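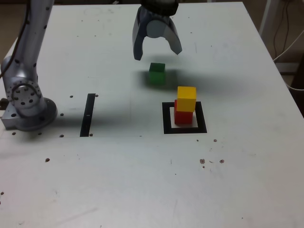 Pre-Shift and Post-Change Inspection Checklist: Block Handling Cell
Site: Plasari, kitting department
Issued by: Havero Process Safety
Revision date: 8 February 2024
Supersedes the manual stacking bench checklist in full.

Scope

This checklist covers the table-mounted arm that picks, places and stacks colored wooden blocks for the Tolentino sample kits. Stacking was a hand task until last June. Operators who used to stack now stage parts, check placement and clear faults, and the inspection points have been rewritten to match. Items marked C carry a comment from the last inspection round.

Mark each item OK, NOT OK or N/A. A NOT OK in Section 1 or 2 stops the cell until it is signed off by the shift lead.

Section 1. Table and mounting

1.1 Base mount seated on tabletop, all fixings present. OK
1.2 Tabletop free of loose fasteners, chips and tape scraps. OK
1.3 Marked square outline intact, corners not lifting. C
Comment: Tape replaced on second shift. The old bench had a printed mat that could be swapped in seconds. Tape takes longer and the cell has to be stopped for it. Add tape replacement to the weekly plan so it does not come out of break time.
1.4 Black strip intact along its full length. OK
1.5 Unused mounting holes clear of debris. OK
1.6 Cables behind the table clear of the walkway and of the arm's travel. C
Comment: Cable loops on the back side need a tray. Request 233 is open with maintenance -- no date given.

Section 2. Gripper

2.1 Finger shells free of cracks, seams closed. OK
2.2 Inner contact surfaces clean, no embedded splinters. C
Comment: Wipe with a dry cloth only. Solvent wipes from the old bench are still on the supply list and should be taken off.
2.3 Fasteners at the finger joints seated. Check by eye, then with the hand driver, power isolated. OK
2.4 Hold test: grip one block, raise it clear of the table, hold for 20 seconds. Block must not turn or slip. C

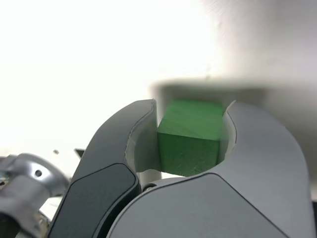 Comment: The hold test is to be run with a block from current stock, and the color does not matter. Two operators had been using a worn block kept at the station for the purpose. Worn edges change how the block seats between the fingers, and a pass on that block says little about the rest of the lot. The worn block has been scrapped.
2.5 Fingers open fully on command with no contact against neighboring blocks. OK

Section 3. Staging and part condition

3.1 Blocks staged with clear space on all sides for the fingers. C
Comment: Most faults logged in this period trace back to spacing. People who stacked by hand set blocks down close together out of habit -- good practice on the bench, a jam here. Cover this in refresher training, with time at the table and not only the slide set.
3.2 No block with raised grain, deep dents or chipped corners. C
Comment: Small surface marks are acceptable. The reject limit is in Rarnelitz part sheet 200. The sheet was written for hand packing and has no line for edge wear. Ask for one.
3.3 Blocks lying at an angle corrected before the cycle starts, unless the program in use allows it. OK
3.4 Blocks not in the current pick kept well away from the gripper. OK
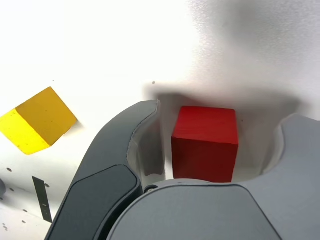 Section 4. People and access

4.1 Operator confirms the arm is stopped before reaching over the table. C
Comment: Observed one reach-in during a pause between picks. A pause is not a stop. The stack light shows the same color for both, and this has been raised with the integrator. Until it is changed, use the stop button every time.
4.2 Stop button within reach from the staging side. OK
4.3 Staging side clear of stools, bins and personal items. OK
4.4 One person in charge of the cell at any time, handover entered in the log. C
Comment: Handover entries are thin. "All good" does not tell the next shift what was adjusted. Record the program number, any change to the grip setting and any block pulled from stock.
4.5 Operator rotation followed, two hours maximum at the cell. C
Comment: Wrist complaints from stacking have dropped off the health log. Complaints of eye strain and stiff necks have appeared in their place. Watching a table for a full shift is work and should be rotated like any other station.

Section 5. Approach and lighting

5.1 Gripper approaches with fingers open wide enough to clear the block on both sides. OK
5.2 Glare and shadow on the white tabletop checked from the operator's position. C
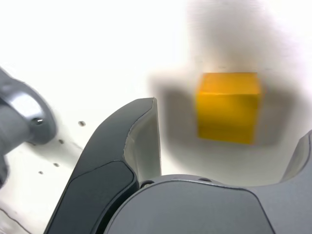
Item 5.2: yellow block ahead of the open gripper, shadow on the tabletop.

Comment: Strong light washes out the surface, and the shadow can make block edges hard to judge by eye. Try a diffuser before moving any fixtures. Repeat 5.1 after any lighting change.

Section 6. Records

6.1 Cycle counter read and entered. Reading: 1,438
6.2 Open comments from the previous round reviewed with both shifts. NOT OK
Comment: Reviewed with first shift only. Second shift to be done before the next inspection.
6.3 Copy of this sheet posted at the cell. OK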